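Oficina > Projetos de alunos > Automação > Kukik

Imprimir esta página | Enviar por e-mail

Kukik: uma garra de mão construída na oficina partilhada
Relatório de projeto, Naa Tetteh e Selorm Agbeko
Orientação: Dzintra Strazds

1. Ponto de partida

A proposta entregue em setembro prometia um braço completo, com base giratória e seis juntas. O que entregamos é a ponta do braço, com uma pessoa a fazer de resto. A orientadora chamou a isto "delimitação do âmbito" e nós adotámos logo a expressão.

A Kukik é uma garra que se segura na mão e regista o movimento de quem a usa, para depois o reproduzir num braço a sério. Esse braço, o Gullosix, pertence à oficina e tem lista de espera. Enquanto esperávamos, construímos.

2. Construção

A carcaça foi impressa em quatro peças. A primeira versão demorou 51 horas de impressora e não fechava. A segunda fechava e já não abria, o que obrigou a sacrificá-la para recuperar o motor. A terceira tem parafusos, ideia que nos tinha sido dada no primeiro dia e que rejeitámos por motivos estéticos.

Os dedos levam almofadas de borracha preta em V. Experimentámos antes silicone vazado em casa do Selorm, com resultados que a família ainda encontra no forno. A eletrónica é uma placa Kernus comprada em segunda mão, com um conector partido que soldámos diretamente.

Para o seguimento da posição usamos marcadores quadrados a preto e branco, colados em painéis inclinados. A inclinação foi afinada à mão, com cartão dobrado, até o programa deixar de perder o marcador sempre que alguém virava o pulso.

3. Ensaios

Ensaiámos no piso de cima, entre a mesa redonda da toalha aos quadradinhos e o corrimão. O espaço é de todos, portanto aprende-se depressa a pedir licença com uma garra na mão.

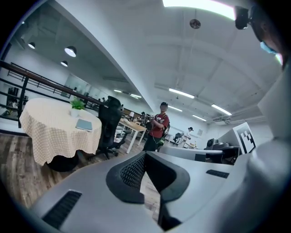
Fig. 1. A Kukik no piso de cima: almofada em V ao centro, marcador no painel da direita.

A tarefa era pegar num objeto leve, levá-lo até outro ponto e largá-lo sem drama. Fizemos 94 tentativas e considerámos válidas 79. Nas restantes, o objeto caiu, o registo parou a meio ou o operador espirrou. O espirro ficou gravado com excelente precisão.

O registo mais longo tem 2864 amostras e mostra sobretudo o Selorm a hesitar. Aplicámos um filtro de média móvel, que tirou o tremor mas deixou a hesitação intacta.

4. O que ficou por fazer

A transferência para o Gullosix foi tentada uma vez, ao fim da tarde, e o braço fechou os dedos um palmo ao lado do sítio certo. Suspeitamos de um eixo trocado na conversão. Falta também um interruptor decente: o atual é um fio que se encosta a outro fio.

Os ficheiros das peças estão na pasta comum, com o nome "final_3_mesmo".

Comentários (3)

Efua Akpalu
Que diâmetro têm os parafusos da terceira versão? Imprimi a tampa e os meus M3 dançam lá dentro.

Selorm Agbeko
São M3, mas com insertos metálicos aquecidos a ferro. Esquecemo-nos de escrever isso. Vou acrescentar à pasta.

Rezaul Karunaratne
Tive o mesmo desvio no projeto Gbeho. Vejam o sinal do eixo Y antes de mexerem em mais alguma coisa. E devolvam o ferro de soldar, por favor.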